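Mestura Booking Help Desk
Ticket: Confirmation emails going out twice, and an hour off
Status: Solved
Opened: Thu 20 October
Product: Mestura Room Calendar, hosted plan
Site: Gitine, Cambridge office

Hello there, and thank you in advance for reading all of this, because I know I go on a bit. We've been using Mestura to book our meeting rooms and benches since the spring and everybody here likes it very much. Before that we had a paper sheet on the door (you can imagine), so please take what follows as coming from a happy customer with one small headache.

The headache is the confirmation emails. When somebody books a room, they get two of them. The first has the right time. The second turns up 8 minutes later and gives the start as one hour early. The calendar page itself is always correct, so anyone who checks it is fine, but most of us just go by whatever landed last in the inbox, and on Monday we had two groups standing at the same door, both very polite about it.

What I've tried so far:
Signed out and back in, on two different computers.
Checked the time zone under Site Settings. It says Eastern, as it should.
Turned reminders off for the whole site, saved, and turned them back on.
Deleted one of my own bookings and made it fresh. Two emails again, same gap.
Lowered the reminder batch size from 200 to 100, which a help page suggested for doubled messages. No change that I could see, so I put it back.

It happens for the big meeting room, the small one and the bench room, so I don't believe it's tied to one listing. I did go through each listing to be sure, photo and notes and all, and the bench room has the same settings as the other two. 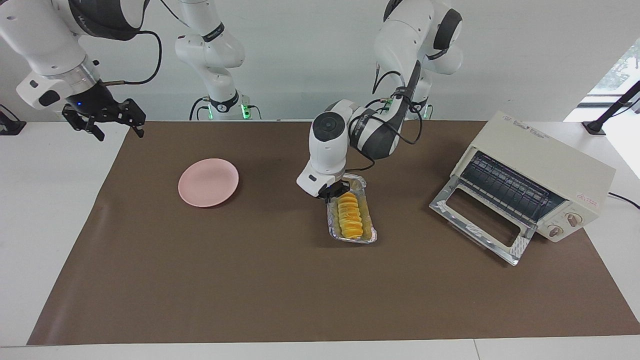 Grønli: Hi, and please don't apologize for the long message, it saved me asking half my questions! The fixed gap between the two emails is a good clue. Could you open Site Settings, then Connections, and tell me whether you see one calendar feed or two? Sites that started on the trial plan sometimes carry an old feed along with them, and that one keeps its own time zone.

Oh, that's interesting. There are two! One is called "Gitine main" and the other is just called "Calendar feed", with a little gray dot beside it. I took the gray dot to mean it was switched off. I clicked into it and the time zone says Central, so I think you've found it. Before I touch anything, will removing it take people's bookings away? We have 45 of them on the books through the end of October and I'd hate to ask everyone to put them in again.

Grønli: Your bookings are safe, they live in the calendar and the feed only reads them. The gray dot means the feed is hidden from the side menu, and I agree it looks like an off switch (I've passed that along). Please choose Disconnect and leave Archive alone, as an archived feed will go on sending mail. Then make a test booking and give it a quarter of an hour.

Done! I disconnected it, booked the small room for myself, went and made a cup of tea, and came back to one single email with the right time on it. I waited a good while longer in case the second was only being slow, and nothing came. A colleague tried the big room and got one as well. All the old bookings are still where they were.

One last thing, if I may. Two people who booked last week still have the wrong hour in their own phone calendars. Is there a way to send them a corrected invite, or should they just delete the entry and add it again?

Grønli: Open each booking and choose Resend Confirmation. It will replace the old entry on most phones. If it doesn't, deleting by hand is fine. I'll mark this solved, and a reply will open it again.

Resent both, and both phones have the right hour now. Thank you so much for your patience with me!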